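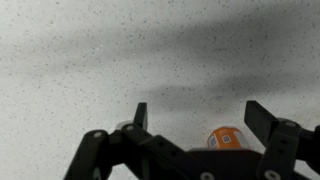

Speckled Benchtops: Your Questions, Answered With Some Patience

Telusitz Benchtops gets a lot of email about pale speckled surfaces. Most of it arrives on Sunday nights, after somebody has wiped the same spot for ten minutes before working out that it came with the bench. This page covers the usual ones. Last updated Thursday, September 17, 2026.

Is it granite or terrazzo?

From across the kitchen, good luck. Off-white with dark grey and black flecks could be granite, terrazzo, engineered stone, solid surface or a laminate with ambitions. Look at a cut edge or the underside near the sink. If the flecks carry on through the material, it's one of the solid ones. If they stop a millimetre in and there's brown board behind them, it's laminate, and you can stop paying for stone cleaner.

If you bought from us, the invoice will tell you. Our Kiani range is solid surface and our Clarkance range is granite.

Is that a crumb?

Possibly. Run a fingertip over it. Crumbs move. A fleck doesn't, however long you glare at it.

Some people choose a speckle because it hides toast debris, and then write to complain that they can't find the toast debris. We suggest wiping the whole bench every time and not negotiating with individual dots.

There's one bright white speck in mine. Is it a fault?

Have a look from another angle. If it disappears when you move your head, it's a glint off the surface or off something sitting on it, like a grain of salt or sugar. If it stays put and you can catch it with a fingernail, it might be a small chip. Send us a close photo with the light coming from the side. A white fleck that's smooth to the touch is just part of the pattern, and we don't replace benchtops for having one more dot than the neighbour's.

Why does half the bench look darker?

Usually it's you, or the overhead cupboards. Pale surfaces show soft shadows very readily, and with the main light behind you, you'll be chopping onions in your own gloom. A strip light under the front edge of the cupboards fixes most of it.

Before reporting a dark patch, turn the lights off and look again in daylight. Of the 219 emails we got last year under the subject "stain", 6 were about shadows. One customer had bought a poultice for it.

What do I clean it with?

Warm water, a drop of dishwashing liquid, a soft cloth. Dry it off with a tea towel, or you'll get a dull film that you will then email us about.

Leave vinegar and lemon off anything you haven't identified yet. They can etch terrazzo with marble in it, and the internet's fondness for vinegar doesn't change that. Cream cleanser and the green side of the sponge will take the shine off in patches.

Can I put a hot pan on it?

Use a trivet. Yes, even on granite. Yes, even just for a second.

Will it stain?

Turmeric will have a go at anything. So will beetroot, red wine and the dye off a cheap paper serviette left under a wet vase. Mop it up when it happens and you'll rarely have a problem. Natural stone wants resealing now and then: put a teaspoon of water on it, wait ten minutes, and if the spot has gone darker, it's time.

Can you match my old bench?

We can get close. We keep 391 offcuts in the Mimine sample library, and Sajib Bepari will happily lay yours beside every last one of them if you bring a piece in. A photo on your phone won't do it – screens turn every off-white into a different off-white. Pay attention to the fleck size as well as the background. Pinpoints with the odd bigger irregular fleck look quite different, over a full bench, from flecks that are all much the same.

How much is a sample?

Small squares are free. A full-size sample board is $567, refundable when it comes back in one piece. It is not a cheeseboard, and we can tell.

When can you measure up?

We're booking for October. Please clear the bench first, including the air fryer.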